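Werkstattbuch Oktober, Kopfkamera-Kit Sowerby (Leihgerät von Foder)

Zweiter Durchgang in der Küche, wieder mit Kalevi. Ich bin ehrlich begeistert, wie schnell das Kit inzwischen läuft: Stirnband auf, Akku ans Hüftband, einmal nicken zur Horizontkorrektur, fertig. Beim ersten Mal haben wir noch ewig am Riemen gefummelt, jetzt sitzt er auch bei Lacey mit ihren dicken Haaren.

Aufgabe heute: Teller zum Herd bringen, Spiegelei aus dem Wok holen. Klingt banal, ist für den Greifplaner von Pedent aber ein schöner Brocken – Glasur spiegelt, Glasdeckel spiegelt, die braunen Schranktüren spiegeln auch noch. Trotzdem bleibt die Zeichnung der Ginkgoblätter auf dem Teller gut erkennbar, und durch den Deckel sieht man sogar den krausen, gebräunten Rand vom Ei!
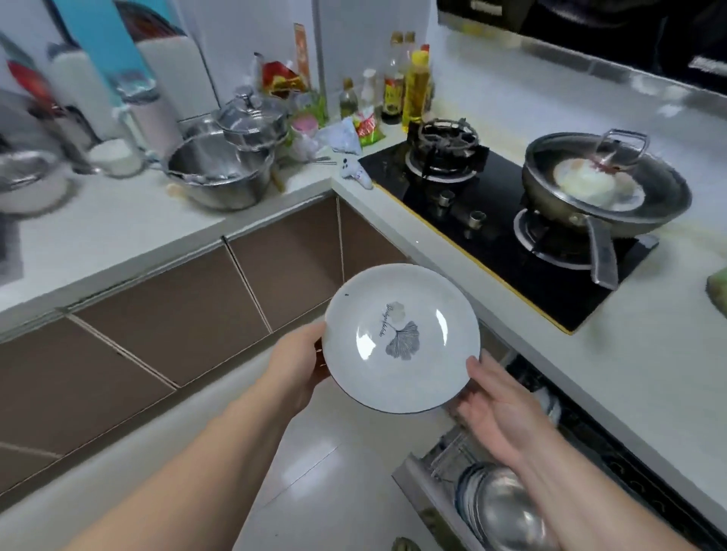
Was mir gefällt
Beide Hände bleiben beim Tragen im Blick, links die gekrümmten Finger unter dem Rand, rechts die offene Handfläche. Genau den Unterschied wollte Dorothy für ihre Griffklassen haben. Die Belichtung regelt weich nach, kein Pumpen wie beim alten Biten-Aufbau. Export in 3 Minuten, 900 Bilder, alle mit Zeitstempel.

Was noch hakt
Der Stecker am Hüftband geht zu leicht raus (2 Mal beim Bücken zur Schublade). Die Anleitung verschweigt, dass man nach dem Akkuwechsel neu kalibrieren muss. Hayley fragt bei Foder nach, ob es eine verriegelte Buchse gibt.

Nächster Schritt: Serie auf 3.000 Bilder ausbauen, dann auch mit dem Topf auf der linken Seite. Pauline braucht die Daten vor dem Rückgabetermin, also Leihfrist verlängern!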